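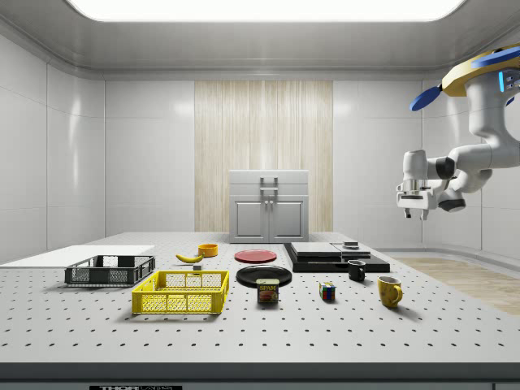 Does a cell that has already passed its risk assessment need a new one when only the gripper fingers are changed?
It needs a review of the existing assessment, recorded and signed, before the next automatic run. Whether that review grows into a full reassessment depends on what the new fingers do to pinch points, grip force, payload and the shape of the part being carried.

Changes to end effectors: what the revised shop rule asks for

The question above came in more often than any other after the July revision of the Stakent handling rule, so this item goes through the relevant section in order. It applies to all fixed arms at Kumell and at the Clanitz site, including ceiling-mounted and gantry-mounted arms. Mobile platforms are covered separately and are not discussed here.

What counts as a change

The old text spoke of "tool replacement," and most people read that as swapping one complete gripper for another. The revised text uses "any alteration to the end effector or to the objects it is permitted to handle." Under that wording the following are changes: new fingers or finger pads, a different grip force setting, a longer adapter plate, a new cable route past the wrist, and the addition of an object class to the permitted list. Replacing a worn pad with the same part number is maintenance and goes in the maintenance log only.

The last type of change causes the most trouble. An arm cleared for open-top crates isn't automatically cleared for mugs or full cans. A can weighs more for its size, a mug may be picked up by the rim or by the handle, and a ceramic item that is dropped leaves fragments. Each class has to be entered with its mass range, its largest dimension, the grip surface and the result of a drop.

Simulation as evidence

Section 4 allows simulation to support a review. It may be used for reach, for collision checks between the arm and fixed furniture, and for planning object layouts. It may not be used by itself for grip retention, contact force or stopping distance. Those three are measured on the physical cell, with the heaviest permitted object in the gripper.

Dénes Rácz, who drafted the section, was asked whether a large number of clean simulated trials could replace the retention test. His answer was that the number of trials does not matter if friction in the model was never compared with a measured value. He pointed to the Slanina cell, where 3,503 simulated picks ran without a drop. On the physical arm, 7 of the first 235 picks ended with the object slipping. The pad material had been entered with the friction value of an earlier supplier's pad.

Where simulation is used, the review file has to contain the model version, the arm and gripper parameters, the mounting position as modeled, and a statement of which surroundings were included. Tables, cabinets and doors within reach must be modeled with their real outer dimensions. Door swing has to be included even if the door is normally shut. A drawer that can be pulled out into the reach envelope is treated the same way.

Overhead mounting

Two points apply to arms that hang from above. First, the loss-of-power condition must be checked at the lowest pose used in the program, with the brake release procedure posted at the cell. Second, the marked floor zone is drawn from the maximum reach of the arm plus the longest permitted object. At Clanitz the zone had been drawn from the table edge, which left part of the reach envelope unmarked on one side. It was corrected during the audit.

Clearance above the table is measured from the tip of the closed fingers, or from the open fingers if they hang lower when open. Reviewers have been accepting the flange position from the controller display. That figure does not include the gripper and is no longer accepted.

Table layout

The rule sets no limit on how many objects may be on the table. It does require that the objects be on the permitted list, that none of them hang over an edge on the operator side, and that containers be placed so the arm does not have to pass through a container wall to reach another item. Stacked or overlapping objects are allowed only if the program has been tested with the overlap. Perforated tabletops are acceptable. Fixtures bolted to them have to be in the model and in the layout drawing.

Who signs

The review is signed by the cell owner and by one reviewer who did not write the program. Nelly Londoño holds the reviewer list for Kumell, and Máté Nyitrai holds it for Clanitz. A reviewer may come from the other site. Verbal approval by phone is not accepted, and neither is a signature added after the first automatic run.

Manual operation at reduced speed is permitted before sign-off for teaching and for the retention test. The enabling device must be held throughout.

Existing cells

Cells changed before the revision keep their current approval until the next change or until the yearly inspection, whichever comes first. Files opened after 2022-01-02 must use the new form, number 784. The older form has no field for object classes and will be returned.

Boglárka Dobos has put a completed sample of the form on the shared drive, in the same folder as the rule. It covers a finger swap on a parallel gripper and shows how to refer to an earlier assessment without copying it into the file.

Comments on the wording of section 4 go to Osvaldo Martinelli in writing, with the paragraph number. The open point at present is the definition of "heaviest permitted object" for containers that may be handled either empty or filled. Until it is settled, use the filled mass.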